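ok thread on the flow rack redo because people keep asking in the comments and I have 10 min before shift

background: small packing room, stainless everything, one gravity rack, blue bins. we'd been running it the way the last lead set it up and it was driving me nuts. pick from the front, refill from the back, simple right? except everyone refilled from the front

so you'd get old stock stuck up the back and new stock on top of it. found a bag from April last week. APRIL

first thing we did: pulled every bin off and wiped the rollers. so much tape gunk. little curls of label backing wrapped round the axles. 2 rollers didn't spin at all, swapped those out of the spare strip

if your bins stop halfway down, check that before you mess with the slope. I wasted a whole afternoon on the slope

second thing, bins. we had Gitau ones and Eide ones mixed together and the rims are NOT the same height. look the same from across the room. they catch on each other and then the whole lane hangs up

went all one kind. Andor Bárány in receiving took the odd ones for his cable mess, everybody happy

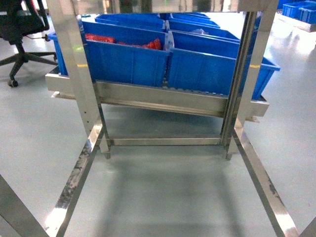

third: stop overfilling. our rule is now nothing above the rim. bagged parts puff up and then slump over when the bin rolls and you've got bags down the side of the rack

also no loose bags riding on the lip. yes I know its faster. no

labels: front face only. we tried the lid cards from Itano, they fell off in a day. plain tape and a fat marker works fine. Yến Lâm writes them all becuase hers are the only ones you can read

somebody asked how many parts per bin. for the small bags we cap it at 36. could fit more but then short people (me) can't get the back ones out without tipping the bin

cost: new bins came to just under 200, rest was elbow grease and a bottle of Zikau degreaser. smells like oranges, works ok, rinse it well or the rollers get tacky again

still to do: the lane gap. bins drift sideways a bit and go crooked at the front. thinking thin guide strips between lanes. if you've done this tell me what you used, pls not zip ties

ok bell. will answer stuff at lunch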